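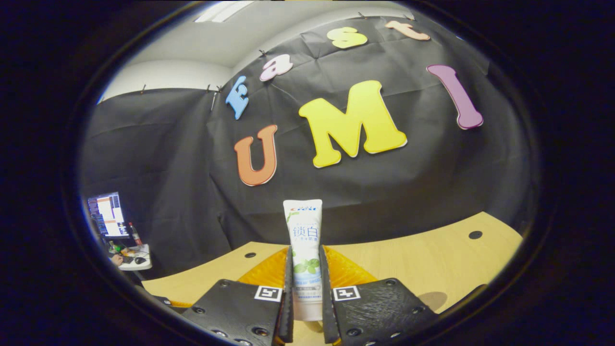
Figure 3: Wrist view from the hand-held gripper, toothpaste tube between the fingers. Square markers on both fingers give the opening width.

3.2 Collecting the examples

All examples were gathered by hand with the Sedlow gripper, no robot arm involved at this stage. One person holds the tool, picks up the item, moves it, lets go. Wide lens throughout, so the table and a good part of the room stay in view (Figure 3). We did not crop or flatten the pictures before training – early tests at Clunbridge showed no gain from it.

In total 622 runs kept, 138 thrown out. Main causes: lost tracking, a marker hidden by the operators sleeve, item dropped before the goal. Runs last about 14 seconds each. Item set is 27 household goods, mostly tubes, bottles and small boxes. Soft tubes were the slowest to grasp cleanly, see Section 5.

Start positions were varied by the operator, no fixed grid. In hindsight a grid would of made the comparison with the Flanton set easier. Finger width is read from the two markers in every frame; short gaps filled in by straight line, longer ones – run dropped.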